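From: Rodel Quiambao
To: longhair list
Subject: Re: Re: Mukon scalp routine, anyone tried it?

Estrella wrote:
> I've been doing the Mukon routine since July and I'm a believer.
> 122 strokes every night, then the Flivent oil, then sleep in a
> silk cap. Their page says the method goes back to 1726 and that
> brushing wakes up the follicles. My hair feels thicker already.
> Has anyone else seen new growth?

Glad you like it, but I have doubts, and I'd want a few answers before paying for a second bottle.

Start with the date. 1726 where, and according to whom? I read the whole page and there is no book, no letter, no name. People brushed a lot back then and washed very little, so they had a reason to drag oil down the hair. If you shampoo every other day you don't have that reason.

Then "feels thicker." Oil coats the hair. Anything coated feels thicker until you rinse it. Stop the oil for 3 weeks, keep up the brushing, and tell us what you've got then. My guess is the hair you had in June.
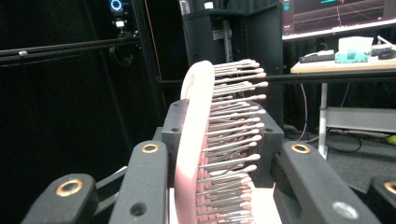 Ball-tipped metal pins in a rubber cushion.

As for brushes, the kit wants you to buy theirs. I can't find one line on what it does that a plain cushion brush won't. The reviews are no help either. I counted 13 on the Conuditz store page and most of them use the phrase "woke up my scalp," which makes me wonder who wrote them.

What worries me more is the stroke count. If your ends are dry or bleached, that much brushing can snap them, and short broken hairs sticking up at the part look a lot like new growth. Check the tips. New hairs usually taper, broken ones look blunt.

If you're really losing hair, see a doctor first. If someone has before and after photos taken in the same light with no product in, post them and I'll look.

Rodel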